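Teaching the gripper before the arm

The autumn module at the Utton workshop has a plain aim. Students collect their own manipulation demonstrations, train a policy on them and run it on an arm they didn't build. Mirjam Wieser, who wrote the course, gives the first weeks entirely to collection. The arm comes out in December.

The method is hand-held. Each student works with a pair of white grippers, one per hand, with a square printed marker fixed to each. The marker gives the software a position for the gripper, and the jaw opening is logged alongside it. An episode is one complete attempt at a task, from a fixed starting pose to a fixed finishing pose. Anything dropped is still recorded, but filed separately.

Tasks are drawn from ordinary household work: opening and closing doors, moving plates, clearing a surface. Doors are the hardest of these. The hand has to follow an arc set by the hinge, and a student who pulls in a straight line will drag the whole appliance with it. Joaquín Zúñiga, the lab technician, asks for a slower pull than feels natural and a full stop before release.
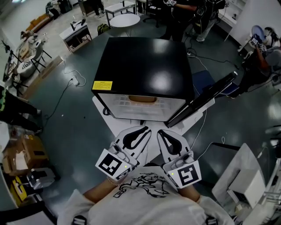
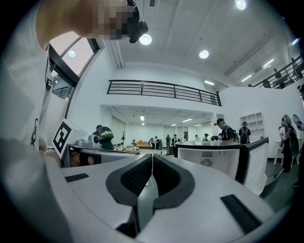

What the log shows

The group led by Cheng-en Tam set itself a target of 800 episodes over nine sessions. Its first upload had 29 rejected by the checking script, Rulell. Most failed on tracking: the marker had been turned away for too long and the position estimate drifted. Seven failed on timing, with the two grippers out of step by more than the script allows.

Yamila Ibarra rewrote the group's task sheet as a result. It now states where the feet go, which hand moves first and how far apart the grippers must be at the start. Rejections fell in the next upload. Variety fell too, and Wieser sent the sheet back with a request for more starting positions.

Ignacio Leiva handles training. His first policy, named Zastik after nothing in particular, reached for the handle well and closed its jaws too early. He traced the fault to the labels for jaw width, which had been shifted by several samples during export. The corrected set is training now on the Noguchi server, and the other groups have been asked to check their own exports before the next session.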